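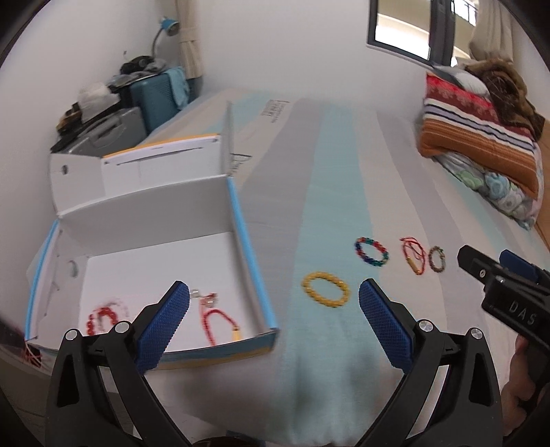
Is *Callora* coming back for a fourth season?

Flaltel has ordered one and filming starts in July, with a shorter run of episodes and a new lead writer.

That much is in the press release. The press release also says the new season will "go deeper than ever," which was said before season two and before season three, and I have watched both of those twice. So when I was offered an hour with Carmela Urquijo, who created the show and still runs it, I went in with a list of complaints and a fairly low opinion of where the thing is headed.

For anyone who drifted away, *Callora* began as a police drama set in a river town of the same name, where Detective Brunner (Dennis Sang) was sent to close down a failing precinct and ended up working in it. The first season was slow and mean and very good. The second was faster. The third ran to 17 episodes, had three separate kidnappings, and finished with Brunner outside apartment 252, hearing a voice through the door that we are meant to believe belongs to his dead partner.

I asked Urquijo straight out if the partner is alive.

"I'm not going to tell you that," she said.

I said that the audience had watched him be buried, in a whole episode about the burial.

"They watched a funeral. I know, I know how that sounds. But I'd ask people to look at who organized it." She stopped there and wouldn't be moved. I've since gone back to look at who organized it. It was his sister, who had one line and hasn't been seen again. If there's a plan in that, it's well hidden.

Urquijo is good company, quick and a bit weary, and she answers most things faster than her publicist would like. She doesn't pretend the third season was a triumph. "The middle was soft," she said. "We had a shape for maybe ten episodes, and then the order went up, and you say yes, because you have a crew and you want to keep them working. Would I do the harbor storyline again? No."

The harbor storyline took up five episodes. I asked if anyone at Vetetti, the studio that makes the show for Flaltel, had raised a hand while it was going on.

"People raised hands. I raised one myself. By then the sets were built."

Season four will have 15 episodes, each cut down to 40 minutes. Flaltel has been calling this a creative decision. I put it to her that dropping two episodes and shaving every one that's left looks a lot like a smaller budget.

"It can be both," she said. "Money's tighter, sure. Everybody's is. But I wanted the 40 minutes. Our first season was close to that and it's the season people come up and talk to me about. When you have an hour you put in the scene where two people explain the case to each other in a car."

There were, by my own grim tally, a great many scenes in cars last year. I'll believe they're gone when I see it.

The larger change is in the writers' room. Salim Mwaipopo, who wrote the pilot with Urquijo and most of the episodes anyone quotes, has left for a project of his own. His replacement as lead writer is Clifford Beaulieu, whose background is in medical dramas. Beaulieu joined us by phone for part of the conversation, and he'd clearly been told I might be difficult.

"I've read what people say," he said. "That I'm going to bring in a hospital. There's no hospital."

What is he bringing, then?

"I like a case that finishes. I grew up on shows where you got a beginning and an end in one night and the long story sort of leaked in around it. *Callora* used to do that. The pawn shop episode does that. Then at some point it all became the long story, and if you missed a week you had no clue who was in the van."

I agreed with every word of this, which annoyed me. So I asked how a man who likes cases that finish intends to handle a mystery that's been hanging since the second episode of the first season, namely who was paying the precinct captain.

"We answer it."

This season?

"Early this season," Beaulieu said. Urquijo made a face at the phone that he couldn't see. When I asked her about it after he'd hung up, she said only that "early" was a flexible word.

I've heard this promise before. Ahead of season three, Mwaipopo told a fan event that the captain's money would be "dealt with by the midpoint." At the midpoint there was a flood. I don't hold it against a show that it changes its mind, but there's a difference between holding something back and not having it, and after three years I'd like some sign of which one we're dealing with. Urquijo insisted that she has known the answer from the day the pilot was sold.

"It's written down," she said. "Salim knows it. Dennis knows it. Clifford knows it now, and he had an opinion about it, which I'm not going to repeat."

Had the answer changed at all since then?

"The name hasn't changed. The reason has changed a bit."

She gave the same sort of half answer on the cast. Two regulars are out. One of them is Josphat Kashindye, whose desk sergeant has been the funniest thing on the show from the start and who was shot at in the finale with the camera looking the other way. Urquijo said his departure was his own choice and that they parted as friends. I got hold of Kashindye a few days later and he told me much the same, though with less polish.

"I asked to go last year and they asked me to stay, so I stayed," he said. "Then I asked again. You can only answer a telephone on television for so long."

Is the sergeant dead?

"I haven't been told. I'd like to be told! My mother keeps asking."

He was generous about Urquijo, and about Sang, who he said was the only lead he'd worked with who learned other people's lines. He was less generous about the flood, which was shot at night over two weeks, in cold water. "Watch me in that episode. I'm not acting. I'm waiting for a towel."

Sang himself didn't sit down with me, but he did send a short reply to the one thing I asked, which was why he had signed on again when he'd been talking openly about leaving. "Carmela showed me the last page," he wrote. "I wanted to be the one who says it." I asked Urquijo if that meant the last page of the season or the last page of the series. She took a while over that.

"We're writing this so it could stop," she said. "If Flaltel wants a fifth, there's a fifth. If they don't, you won't be left outside a door."

It's the first thing anybody connected with the show has said in a long time that made me want to watch it. I'd be happier if it came with something firmer. No one at Flaltel would tell me if a decision on a fifth season has been made, or when one would be, and a show that might end and a show that is ending tend to be written very differently. Viewers can feel that in the last few episodes. Things get tied with a slipknot.

Before I left I tried her on the smaller stuff that fills the message boards. The theme music is staying, though the title sequence will be shorter. The dog is fine. The town map that fans have been piecing together from street signs is wrong, she said, because the crew reused the same four signs for all of season one and no one thought it would matter. Brunner's first name will be spoken aloud at some point. She thinks the name will disappoint people and she's looking forward to it.

And the harbor?

"You'll see the harbor once," she said. "In the background. Someone will say they hate it there."

The premiere date hasn't been set. The first two scripts are finished and the third is being rewritten, which Urquijo called normal and which, given that the third is where Beaulieu would like to name whoever paid the captain, I'm choosing to note down. All three earlier seasons are still on Flaltel. Anyone catching up can go straight from the fourth episode of season three to the tenth, and I asked Urquijo if she'd object to my printing that advice.

"Start at eleven," she said.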